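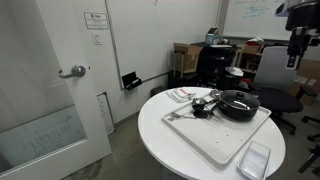
Ticket opened by: Triin Jaunzems
Subject: Recipe cards printing with the bottom third missing
Status: Closed

Hi there! I run the little cookbook club at the Idholm library and I've been using Celter to lay out our recipe cards for a couple of years now. Everything was fine until I updated to the new version, and now every card prints with the last few lines gone. On screen they look perfect. I hit print, and the fish soup just stops after you add the potatoes – no cream, no dill, nothing!

Printer is a Niskanen, the gray one with the tray that sticks. I'm on a laptop, and I've tried it from my husband's desktop too with the same result. I have 200 cards to get out before our potluck in August, so I'm a tiny bit panicky.

Stuff I already tried, so you don't have to ask:
Turned the printer off and on.
Reinstalled Celter (lost my fonts, got them back).
Switched to plain paper in case it was the card stock. Still chopped.
Printed a letter from my email. Came out whole.

Reply from Patricio Henríquez, July 25, 2018

Hi Triin, thanks for trying all that first. Could you open File, then Page Setup, and tell me what it says next to Card Size? Also, does it happen with a brand new card, or only with ones you made before the update?

Reply from Triin

OK, so it says "Custom" and then two numbers that mean nothing to me. I'm pretty sure it used to say "Index, large." I made a new card just now with nonsense typed all the way down, and that one printed fine, right to the bottom! So it's only my old ones. Which is all of them, pretty much. The club has been adding to this file forever and it's up to 1,245 cards, so please don't tell me I have to retype anything.

Reply from Patricio Henríquez

No retyping, I promise. The update changed how large index cards are stored, and older files can get the height wrong when they're converted. Please save a copy of your file somewhere safe, then open the copy, choose Select All in the card list, and set Card Size back to Index, large. Save, close, reopen, and print a single card.

Reply from Triin

Half a win! I did that and the fish soup is whole again, hooray. But Select All didn't really select all. It stopped at 800 and everything past that is still chopped, which means soups and breads are good and the desserts are a mess. I tried it a second time after a restart and got the same thing. I also tried clicking on the last card while holding Shift, and Celter sat there thinking for so long that I went and made coffee, and then it closed itself.

Reply from Patricio Henríquez

That's a limit in the card list and I should have warned you about it. Click the section name on the left (Desserts, for instance) and do Select All inside that section. Go through the sections that are left. I've passed the crash along to Elsa Sjöberg on our desktop team as report 2891, and she may write to you for the log file.

Reply from Triin

Did it section by section and it worked! Desserts are back. I had to split Cakes off into its own section, but I'd been meaning to do that anyway – there were cookies in there from before I took over the file, filed under "Misc sweet." I printed a test batch and Orvokki Rantala checked them against her old handwritten ones. She found one missing egg, but that was my typing.

Sent Elsa the log. You can close this. If the Select All thing gets fixed, I'd love an email about it, because the Tustholm club uses the same file and they haven't updated yet. I've told them to hold off for now.

Closed by Patricio Henríquez. Customer to be notified when 2891 is resolved.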